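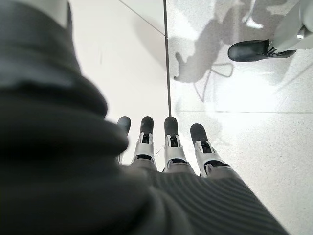 12/18/19 - cahier d'atelier, suite du lot annonces

Bon, je reprends le cahier après deux semaines de notes sur des bouts de papier, Thilini m'a fait la remarque (gentiment) et elle a raison. On est donc toujours sur le calcul des surfaces pour les fiches de location, et surtout sur la question qui fâche : qu'est-ce qu'on compte, et qu'est-ce qu'on ne compte pas.

Ce matin, relevé de la maison Hoekstra, celle avec le dernier étage sous les combles. Le propriétaire annonce un « grand trois chambres ». Je veux bien ! Sauf que la troisième chambre a un rampant qui descend très bas des deux côtés, et qu'une fois qu'on retire tout ce qui passe sous 1,80 m il reste de quoi mettre un lit et une table de nuit. J'ai tout repris au télémètre, avec le mètre ruban en contrôle le long de la cage d'escalier, et les deux tombent d'accord à 2 cm près. Ça me va très bien pour un plan de fiche. Pour le chiffre qui finit dans le bail, je repasserai quand même sur les embrasures, j'avais la flemme et le jour baissait.

À noter pour la prochaine fois : le télémètre n'aime pas du tout les baies vitrées. Il me donne une longueur qui n'a aucun sens dès que je vise le vitrage du séjour, donc on colle un carton sur la vitre et on vise le carton. Je l'écris ici en gros dans ma tête parce que je me fais avoir à chaque visite.

Ensuite, Arkovora. J'ai passé les relevés dans la nouvelle version du logiciel de plans et le résultat est joli, vraiment, les cotes sont propres et le nord est enfin au bon endroit. Par contre il continue d'ajouter la surface du balcon dans le total de l'étage quand la porte-fenêtre est dessinée comme une ouverture simple. Il faut la passer en « ouverture extérieure » à la main, puis recalculer (le recalcul automatique ne suffit pas, il faut cliquer, je ne sais pas pourquoi). Ningsih avait déjà vu le problème en février et elle avait mis un mot dans le dossier partagé, que je n'avais pas lu. Pardon Ningsih.

J'ai donc repris les 14 fiches sorties avec l'ancien modèle. Deux étaient fausses à cause du balcon, les deux dans la résidence Wurero, même plan en miroir, ce qui explique bien des choses. Les autres sont bonnes. J'ai corrigé et renvoyé, et j'ai demandé qu'on retire les anciennes versions du portail avant que quelqu'un les imprime.

Côté textes, longue discussion avec Thilini autour du café. Elle voudrait qu'on arrête « lumineux » partout. Moi j'aime bien « lumineux », mais je reconnais que sur le rez-de-chaussée côté cour, c'était un peu fort. On s'est mis d'accord sur une règle simple : si on écrit lumineux, on donne l'orientation juste après. « Séjour exposé sud-ouest », et le lecteur se débrouille. Pareil pour « cuisine équipée », on liste ce qui reste dans le logement, plaque, four, hotte, et on vérifie sur place au lieu de recopier l'annonce d'avant. Pour Hoekstra, le four part avec les occupants, je l'avais mis dans la fiche, je l'enlève.

Et puis la longueur ! On avait fixé l'accroche à 400 signes et je dépasse tout le temps. J'ai réécrit celle de Hoekstra trois fois. La première version parlait du jardin pendant la moitié du texte, la deuxième oubliait la salle d'eau, la troisième tient mais elle est un peu sèche. Je la laisse reposer et je la relis demain à voix haute, ça marche mieux comme ça chez moi.

Flikthorpe : ils nous réclament une réponse sous 48 heures sur le dossier des deux studios réunis. La question est de savoir si on affiche un T2 ou « deux pièces issues d'une réunion de lots ». Je n'ai pas vu le règlement de copropriété, seulement le plan d'origine, et je ne veux rien afficher avant de savoir si la réunion a été déclarée. J'ai écrit à leur gestionnaire pour avoir le document. S'ils relancent par téléphone, merci de répondre la même chose que moi, sinon on va se retrouver avec deux versions en ligne.

Reste à faire :
reprendre les embrasures chez Hoekstra, et la hauteur sous poutre du palier tant que j'y suis
envoyer à Ningsih la marche à suivre pour le balcon, avec les captures
changer la pile du télémètre (il clignote - je l'ai vu, je l'ai ignoré)
demander à Thilini si elle garde la clé de Wurero ou si elle revient au tableau

Le trousseau Hoekstra est dans le tiroir du haut, étiquette bleue.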